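3.2 Sewer level monitoring at Skendden

The Skendden district is served by a combined sewer network that drains to a single treatment works. Before the study, level readings were collected by hand from chart recorders and entered into a spreadsheet at the end of each month. Gaps were common, and a faulty sensor could go unnoticed for weeks.

In January we fitted level loggers in 31 manholes. Of these, 20 were Trasel pressure units and the rest were Prukel ultrasonic units left over from an earlier survey. Both types recorded at 15-minute intervals in dry weather. Readings were sent to a shared database, where values outside the depth of the chamber were flagged and removed before analysis.

We compared the logged levels with rainfall from the gauge at the works. Sixteen sites responded within an hour of the start of rain. The slowest sites were on the eastern trunk sewer, where an 875 mm pipe runs at a shallow gradient and holds silt. Lo and Poon had already noted slow drainage on this length. 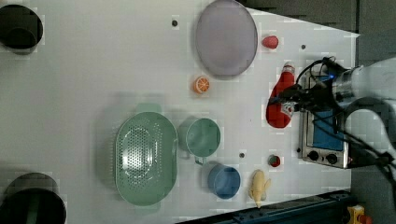
Department of Civil and Water Engineering, Urban Drainage Group
Figure 3. Robot arm with its gripper over a red squeeze bottle.

The ultrasonic units lost more readings than the pressure units, mostly in chambers with foam or heavy condensation. We kept these sites in the rainfall comparison but left them out of the volume estimates in Section 4.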